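Jultwood Laundry Handling Project
Progress report to the Ekwueme Fund, July

Hi all, and thanks again for the second payment, which came through just in time for the open day! Most of this report is about that, because it ate most of our month (happily).

We opened the Darwood workshop to visitors on July 14, 2018, and 146 people signed in at the door. I had ordered name stickers for a lot fewer than that, so by lunch we were writing on masking tape. Folks from Fekstead came with 17 of their laundry staff, and they were the best guests you could ask for - they stood right up at the table and told us everything we do wrong with a hem.

The demo itself was the folding table. We ran it all day with the everyday pieces we practice on, and I let visitors pick what went down next. The dark patterned cloth got picked a lot, I think because people figured the lines would confuse it. 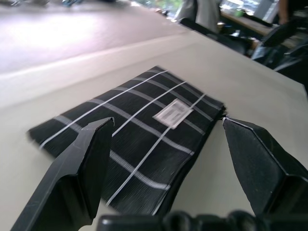
Folded black cloth with white stripes between the gripper fingers, label side up.

So how did it go? Pretty well on flat pieces, slower than I'd like on anything thick. Where the layers stack up the fingers still want a second try, and the Fekstead crew spotted that in minutes. We also lost part of the afternoon to a loose cable, which I fixed lying on the floor in my good pants.

Money: the open day cost $640 against the $500 we had set aside. The extra went on chairs and a second sign for the parking lot, and I've moved it over from the travel line, so there's no change to the total.

Next up is softer padding for the fingertips, and then a return visit to Fekstead with a bag of their own towels. I'll send the updated budget sheet separately once the chair rental invoice shows up.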